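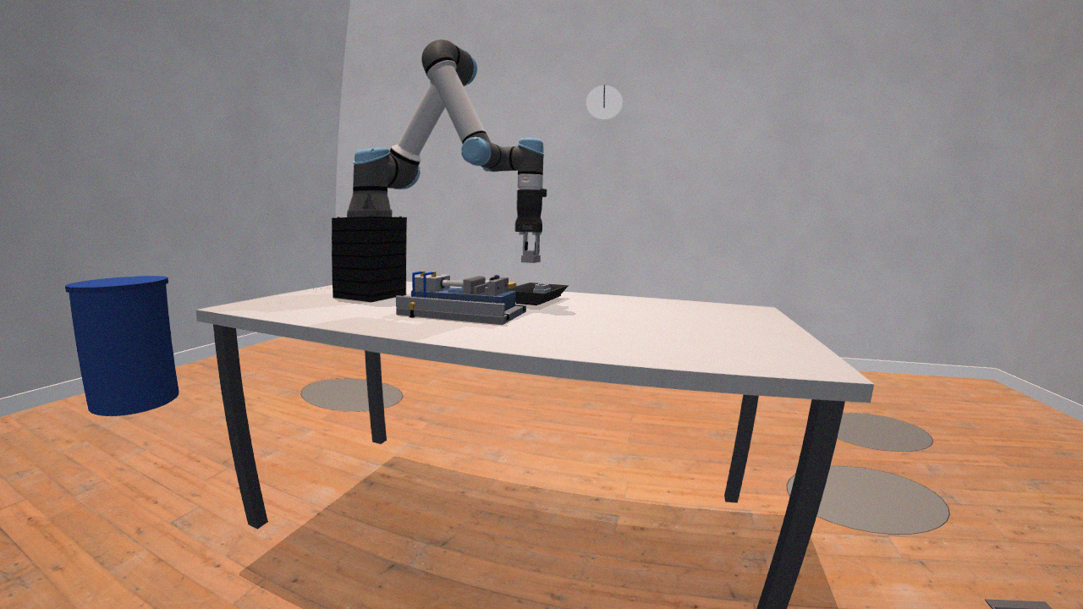 Fixture cell in the simulator, arm holding above the work area with the gripper slightly open.

Stirnex Planner: frequently asked questions

Reading time: 4 minutes

What does the planner do?

It takes a start pose, a goal pose and a model of the cell, and returns a path the arm can follow without hitting anything in the model. It also sets the timing along that path, so speed and acceleration stay within the limits in your arm file. It doesn't choose which part to pick or decide the order of jobs. Your task script does that.

Which arms can I use?

Any six-axis arm with a valid description file. Seven-axis arms will load, but the seventh joint is locked at its start value.

Do I need to model the whole room?

No. Walls and floor are drawn for the viewer only and are left out of collision checks unless you tick "Solid" in the object panel. Model anything the arm, the gripper or a held part could reach: the pedestal, the table top, the fixture, trays and clamps.

Why does the planner say "no path found" when I can see a clear way through?

Check the padding first. The default is 7 mm on every surface, and two padded surfaces facing each other close a gap quickly. Upright clamps are the usual trouble spot. Lower the padding on the clamp itself and leave the rest of the cell alone. If that makes no difference, look at the joint limits for the wrist.

How long does it search before giving up?

It stops after 2000 samples or 300 milliseconds, whichever comes first. Both values are in planner.cfg. Raising the time limit without raising the sample limit often has no effect.

I get error 484. What does it mean?

The start pose is already in collision. Most people see it after swapping the gripper model, when the new fingers overlap the old wrist cover. Open the Contacts view and the two touching parts will be listed by name.

Can I plan a move while the gripper is holding something?

Yes. Call attach() with the part name after the grip closes and detach() once it has opened. If you forget detach(), the part follows the arm to the next pose and the tray will be reported as an obstacle.

Will a path from the simulator run on the real arm?

The joint values are the same in both. Run it at low speed first and measure the tray and fixture positions again before you do, as an error in either will carry straight through to the grip point.

Does it work with the Busto camera module?

From the September 2023 release, yes. Detected objects are added as boxes. Mesh import from Busto isn't supported yet.

Where do the sample cells live?

In the Eltlow folder of the install directory. Copy a cell before you edit it, or the next update will overwrite your changes.

Filed under: Help > Motion planning > Simulation

Contact support | © Stirnex | Back to top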